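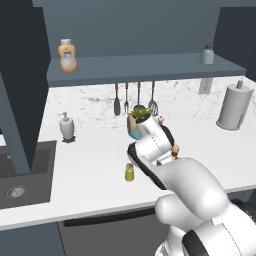

Stelero is a kitchen simulation pack from Florkeck, sold to people who train and test robot arms on household chores. It comes as a set of scenes, a library of loose objects and a task list, and it runs on an ordinary desktop with a decent graphics card. I have been using the trial license and then the paid one for a small teaching group at Kamath, and this page is the gallery entry for it, updated June 2023. The job shown is a pick from the counter, with the gripper closed on the potted plant and the pot tipped a little toward the backsplash. I like this one as a test. The leaves spill over the rim, so a grasp planner that only looks for the top of an object has a hard time with it, and the small yellow-green shaker standing in front leaves something to avoid on the way back down.

At the counter
The pot is a plain cylinder, which the pads can close on without fuss. Most of our failed runs with it came later, on the set-down, when the arm let go of a pot that was still leaning.

Along the back wall
Four utensils hang under the shelf, and in Stelero they are separate objects you can turn on or off in the scene file. I leave them on. An arm working at the back of the counter has to keep clear of them, and students who tune their paths in a bare kitchen get a surprise the first time they load a furnished one.

Small containers
The shaker with the orange cap, near the slotted spatula, is the kind of item that gets knocked. It is light in the default settings. You can raise the mass, but I would leave it alone until your arm can work next to it.

The sink side
The sink is set into the counter with a drain in the basin. We have used it as a drop target for cups and sponges from the object library. Objects that go in tend to stay in, and getting them back out is a much harder task than the description in the manual suggests.

What you get

The standard pack has 18 kitchens. They share a lot of parts (the same cabinets and handles come back in different colors), but the layouts differ enough that a policy trained in one does not carry straight over to the next. Counter depth, shelf height and the position of the sink all change. There are 1,698 objects in the library, many of them variations on the same bottle or bowl with a different size or label. The task list has 701 entries, from single picks up to longer chores with several steps.

Each task is a short text file with a start state, an instruction and a check for success. The checks are simple. For a pick, the object has to be clear of the counter and held for a set time. For a place, it has to be inside the target area and upright within a tolerance you can edit. I found the default tolerance generous. A pot could be leaning on the backsplash and still pass, so we tightened it on the first afternoon.

Setup

Installing took the better part of a morning, mostly waiting for the object library to download. It is handled by a separate program called Sundidley, which keeps track of which files you have and fetches the rest when a scene asks for them. On our network it was slow, and twice it stopped without a message and had to be started again. Once the files are on disk it stays out of the way.

The arm is set up in its own file. You choose a mount point on the counter side, a gripper and a starting pose. A parallel gripper is the default and the one I would begin with. There is a suction tool as well, but the contact model for it felt unfinished and we stopped using it.

Camera placement is free. You can fix a view to the room, attach one to the wrist, or run both. We used a room view for reviewing runs and a wrist view for training.

How it runs

Physics is stable for rigid items. Bottles stand where you put them, jars roll when they should, and I rarely saw an object sink into the counter or shoot off it. Handled pieces are weaker. The ladle and the spatulas can be taken down, but the collision shapes are made of a few coarse blocks, and the gripper sometimes closes on a bit of air next to the handle and reports a grasp.

Soft things are not really soft. Plant leaves are fixed to the pot and do not bend when something brushes them - the arm either touches them or passes through, depending on a setting in the object file. Paper towels on the roll do not tear or unroll. If your work is about cloth or paper, look for another pack.

Rendering is clean and a bit bright. White counters come out very white, and a policy that sees only the default lighting will learn that. There is a lighting randomizer in the menu. Turn it on early. We left it off for the first set of runs and had to throw most of them out.

Speed was fine for us. With rendering off, several copies of a scene ran side by side on one machine. With two camera views and full shadows, we dropped to one copy, which was still good enough for recording demonstrations by hand.

Recording demonstrations

You can drive the arm with a keyboard, a game controller or a 3D mouse. Keyboard control works but is tiring. The game controller was the favorite in the group, and a new student could usually manage a pick after a few tries. Runs are saved with joint positions, gripper state and camera images in one folder. The folder names are long and carry no task name, so we wrote a small script to rename them.

Playback is good. You can step through a run, stop at the moment of contact and move the camera to look at it from another side. For teaching, this has been the most useful part of the whole pack. Many mistakes that look like bad luck at full speed are easy to explain when you can look behind the gripper.

Support

I wrote to Florkeck with questions during the trial and heard back from Sivaprasad Unnithan each time. His replies were short and to the point. He confirmed that the ladle and spatula shapes are due to be redone and said the update is planned for October. He also sent a corrected file for a scene where a drawer would not close. On the upright tolerance, he said the loose value was chosen so that beginners would see some passes, and that it would stay as it is.

The manual covers installation and the task format well. The section on adding your own objects is thin. I got a mug in after a full day of trial and error, and the second object took less than an hour, so the steps are easy enough once you have them written down. My notes are in the Kamath shared folder for anyone in the group who needs them.

Price and license

A single seat is $324 for a year, with updates included. The trial has the full object library but only two kitchens, and it marks saved runs so they cannot be exported. Classroom use needs one seat per machine. Students can share a machine under separate logins. The license allows you to publish stills and recordings from the scenes, and models trained on them can be used in commercial work.

Who it suits

I would buy it for teaching, and for anyone who wants to try pick and place in a cluttered kitchen before touching hardware. The scenes have enough ordinary stuff in them to cause ordinary problems. For fine work with tools, I would wait for the October update and try the trial again then. Our seats are paid through the year and we plan to keep using them for the beginner course.

System notes

Tested with one arm per scene. Two arms are supported, but we have not tried it.
Saved runs take up a lot of disk space when both cameras are on. Lower the image size in the recorder menu before a long session.
Scene files from the trial open in the paid version without changes.
If Sundidley stops during a download, close it fully before starting it again, or it will begin the current file over.

Text and testing: Revathi Sundaram
Simulation pack: Stelero, by Florkeck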